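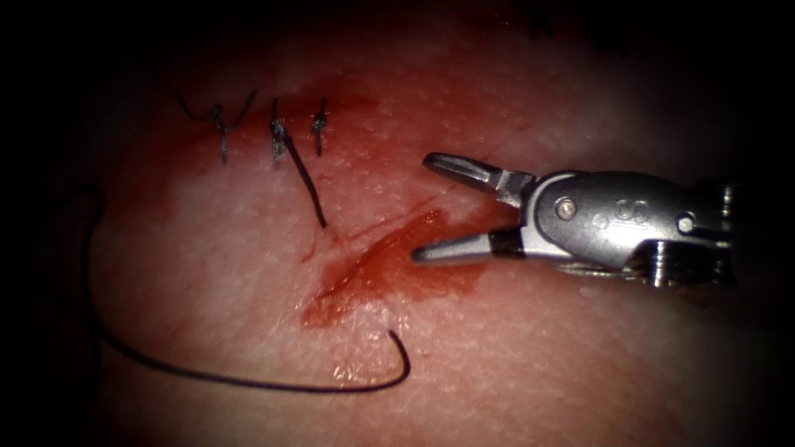 Unit 6: Infant Growth Records

Last updated: October

Scope. This unit covers weight, length and head circumference in the first year. Feeding logs are handled in Unit 2.

Weight. Weigh the infant without clothing or diaper on a leveled scale. Zero the scale with the liner in place. Read the value when the display holds steady and write it down before lifting the infant. Home scales are not accepted for the Dridville record sheet.

Length. Length is taken lying down on a board with a fixed headpiece. Two people are needed: one holds the head against the headpiece, the other straightens the legs and moves the footboard. Tape measurements laid along a bed run long or short by an unknown amount and should be marked "T" in the margin.

Head circumference. Use a tape that does not stretch. Pass it above the eyebrows and ears and over the widest part at the back. Remove bows and headbands. Repeat, and keep the larger reading.

Plotting. Mark each value on the chart for the child's sex and age. For infants born early, use corrected age. A single point says little; the slope between visits is what gets reviewed.

Reading for next session: the Drostenach handout on chart history, from the 1921 weight tables onward. Skip the appendix.

Exercise. Plot the Modise data set on a blank chart. One weight entry is wrong by 200 grams. Mark it and state how it was found.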